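Folding the Wash: Project Report, Litton Hall Module 13
April 14, 2024

Our question was a modest one: why does putting away clean clothes take so long?

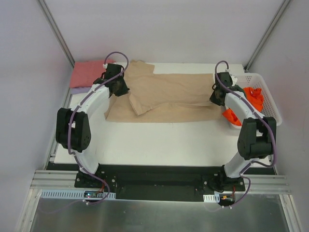
We began in September with a laundry diary, which the group kept faithfully for most of a fortnight. By the end of the project it held 1,324 garments, of which 1,014 were folded. The rest went back on a chair.

Towels and pillowcases gave no trouble. Anything with sleeves or legs did, as it has to be spread out first and then doubled over, and wrinkled cloth never lies where it is put. We tried the Wemard fold (halves, then thirds) and the Charbonneau roll. The roll was quicker and looked worse.

Socks were left out of the study after a disagreement.

Further work: fitted sheets, if another group wants them.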